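Nastville and District Growers' Co-operative
Minutes of the general meeting, September 30, 2023
Packing shed lunchroom, Ojeda Road

Chair: Gervasio Farías
Minutes: Ghazal Asadi
Present: Octavio Fuentealba, Fouad Filali, Harvey Lemieux, and enough ordinary members for a quorum once the smokers had been called back inside.
Apologies: the Saslow brothers' orchard block (picking). Ikano Cold Storage had been invited to send someone and sent a brochure.

1. Minutes of the June meeting

Accepted, with one correction. Harvey Lemieux did not "storm out" during the discussion of bin deposits. He left to move his ute. Moved Filali, seconded Lemieux, who asked that it be noted he came back.

2. Matters arising

The gate at the eastern end of the loading yard has been repaired. The gate at the western end, which was working in June, has not been repaired, having broken in August. Octavio to ring the same man and ask if he does a second one cheaper.

The letter to the shire about the culvert has been answered. The shire thanks us for our letter.

3. Greenhouse cucumbers and zucchini: supply for the coming season

Fouad Filali spoke to his paper, which most members had received and at least two had read. The buyer at Saslow Fresh wants a standing order of 500 cartons a week of continental cucumbers, straight, of even width, and within a length range that Fouad described as optimistic. Anything with a bend goes down a grade. The penalty for short delivery is the same as last year. The price is also the same as last year, which Saslow Fresh's letter calls "stable" and Gervasio called something else.

Discussion followed. Harvey asked what a customer does with a straight cucumber that cannot be done with a bent one. Fouad said they fit in the carton. Harvey conceded the carton.

Members with glasshouse space were asked to put their names on the sheet by the urn, with a figure they could truly meet. Last season's sheet added up to a good deal more than the district has ever grown. 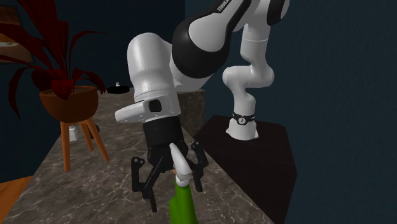
Item 3: green object with a white pointed top, bench height.

Moved Filali, seconded Fuentealba, that the co-op accept the standing order for one season only, with the bent fruit to go to the pickle people at whatever they will pay. Carried. Harvey abstained on behalf of the bent fruit.

4. Cool room and the Ikano proposal

Ikano Cold Storage offers to lease us space at their depot for the overflow, at a rate per pallet per week, plus a handling fee, plus a fee for a thing called "site readiness". Ghazal has written twice to ask what site readiness is. The brochure has a very good photograph of a forklift but does not touch on the matter.

Octavio reported on our own cool room. The compressor is holding. The door seal is not, and has been helped along with tape since autumn. A new seal, fitted, is quoted at $3,000. Gervasio asked if that was for the seal or the building. Octavio said he had asked the same thing in nearly the same words and had not been made to feel welcome.

It was put to the meeting that a leaking door costs us in power every week and that the quote is unlikely to improve with age. It was also put to the meeting, by Harvey, that tape is very good these days.

Moved Fuentealba, seconded Asadi, that the seal be replaced before the tomatoes come on. Carried. Ikano to be thanked for the brochure and the offer left on the table until they explain the third fee.

5. Carrots

Harvey gave the carrot report standing up, as is his custom. The early sowing on the river flats came through well. The later sowing suffered from forking, and he had brought a number of the worst to show the meeting. These were passed around and attracted more comment than anything else on the agenda, very little of it suitable for minutes.

The serious point was soil preparation. Three growers used the contractor from Ojeda, who is quick, and all three have compaction below the depth of the ripper. Harvey recommends a second pass before the next sowing, and a chat with the contractor conducted by somebody other than Harvey.

Washed and topped prices have firmed a little. Bunched carrots with the leaf on are still fetching better money at the Saturday market, and members were reminded that the leaf must look as though it was alive recently.
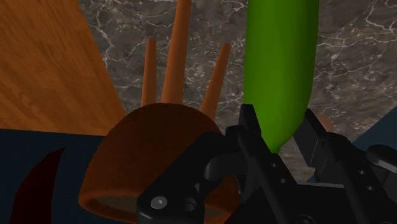
Item 5: tapered rods and a dome, brownish orange, and something like a cucumber, green.

6. Levy

The levy stands at 3 per cent of gate value. Gervasio proposed no change. There was a silence in which several people could be heard deciding not to raise it. No change.

7. Bins

Of the bins lent out in June, 8 are still missing. They are blue, they have the co-op's name burned into the side, and one was seen at a christening full of ice. Members are asked to look behind their own sheds before speculating about anybody else's. Deposits will be kept from the first of the month.

8. General business

Fouad asked if the meeting could start earlier. Harvey asked if it could finish earlier. Both requests noted.

Ghazal reported that the website now lists the correct telephone number. The old number belongs to a dog groomer in Nastville, who has been very decent about it and would like it known that she cannot quote on capsicums.

Octavio raised the heater in the lunchroom. The heater was discussed. The heater remains.

A member at the back asked what had become of the freight rebate. Gervasio said the application was in and that he would follow it up. The member asked if this was the same following up as last time. Gervasio said it would be done by telephone now, in a firm voice.

Actions
Octavio Fuentealba: western gate; order door seal.
Fouad Filali: reply to Saslow Fresh; ring the pickle people.
Ghazal Asadi: third letter to Ikano.
Harvey Lemieux: take the carrots home.
Gervasio Farías: freight rebate.

Meeting closed at ten past four. Next meeting to be called once the seal is in.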